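Robot Club, Year Two: We Have a Kitchen Now

I promised I'd write more about robot club this year and then let the whole summer go by, so this is going to be a long one. It's September 2025, we've had our first three meetings, and I haven't been this excited to sit in a windowless room at the Garkdale community college in a long time.

Quick recap if you're new. I'm Liv Haugen, I teach evening math, and I'm one of two adults hanging around the Brament student robotics club. The other is Torben Haberkorn, who knows about motors. I know about spreadsheets and snacks. Last year the club built a line follower and a thing that sorted bottle caps, and both of them were great fun and both of them mostly worked. Over the winter the students voted for something harder, and in February we put our name down for the Indach challenge, which is a tabletop manipulation contest for student teams. Your arm gets a small household scene and a sentence like "put the bread on the plate," and it has to do it while a judge stands there with a clipboard.

So this year is the arm. The students named it Lemma (I'm a math teacher and I had nothing to do with it, I swear, but I was very pleased).

What we're working on

The task list from Indach has a whole kitchen section, and we picked that one to start with. Moving food to and from dishes, moving dishes out of the way, lids on and off pots. It sounds so easy when you read it out loud! Then you try to write down what "put the corn in the bowl" means for two fingers and a camera, and an hour goes by and the whiteboard is full.

The way we're doing it is by demonstration. A student steers Lemma through the task by hand with the controller, the computer saves the wrist camera video and the joint positions, and later we train a model on all of it. One run through the task is one episode. Our goal is 1000 episodes before the winter break, and if things go really well 2000 by the time we have to send in our first report. We have 300 so far. Three hundred! In three meetings! The students bring their own playlists and take turns, and there's a tally on the door.

Everything gets recorded from the wrist, so the fingers are always in the shot and you learn to recognize their scratches like the dents on your own car. The corn on its plate, with the cup and the bowl behind it, has been our main layout so far.

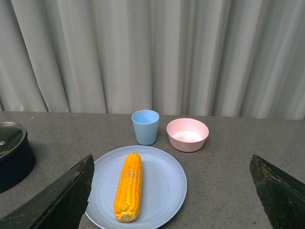
Why corn is hard

I would have guessed the pot was the difficult one. It's the corn! A cob is long, so the direction the fingers close in matters a lot. Come in across it and you get a nice grip on both sides. Come in lengthwise and you're trying to pinch it end to end, and the fingers don't open that far. On top of that it's round, so if one finger touches first the whole thing wants to roll away from you and over the rim of the plate.

The new students nearly all make the same mistake, which is to come down fast and fix the angle at the bottom. Torben keeps telling them to do the turning up high and then go straight down. He has said it so many times that they now say it back to him in chorus.

There was a good argument about this last time, by the way. One group wanted to record only clean runs. The other group wanted to keep the ones where the driver bumps the plate, backs off and tries again, so the model sees what recovering looks like. They went at it for half the meeting, with drawings. In the end we're keeping both kinds and putting a tag on the wobbly ones, and we'll train with and without and see. I love that this is what they fight over.

The other thing that ate our time is the starting position. If the plate is in the same spot for every single episode, the model can simply memorize the spot. So between runs somebody nudges the dishes, or turns the cob a little, or swaps the order of things at the back. The students have to be strict about it, and at nine in the evening strict is difficult. We wrote a small script that tells you what to change next, and it helps a lot, although it did once ask for the bowl to be placed inside the cup.

I also spent a happy evening going through saved pictures one at a time and writing labels, with tea. What I look for is whether the cob can be seen all the way to both ends, and whether the fingers are covering anything we care about. The left finger is the one to watch. It overlaps the pot, and often the edge of the plate too, so I write that down.
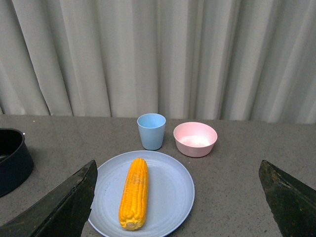
Corn on the blue plate, gripper open, pot at far left.

Next up is a first training run on the 300 we have. Torben thinks it's too early and he's probably right, but the students want to see Lemma do something by itself, and so do I! Even if all it does is drift toward the plate and close on air, we'll have a baseline and something to laugh at. After that we go on to the bowl, which has that thick rounded rim and should be kinder to us.

If you're in the area and have a student who would like this, there's still room. No experience needed, two of our best drivers had never touched a robot before this fall. Bring a laptop if you have one and a sweater either way, the room is freezing.

3 comments

marit_k
My daughter came home and explained gripper angles to us over dinner with a pair of salad tongs. Thank you for doing this!

Old Solder
We did something similar with bananas at our club and had the same rolling trouble. Slowing down the last bit of the approach helped us more than anything we did in software. Are you saving the gripper opening along with the joints? Worth doing from the start if you aren't.

Liv
@Old Solder yes, we save the opening too, Torben insisted on it. I'll pass on the tip about the approach speed. Bananas are on our list for later so I may come back with questions!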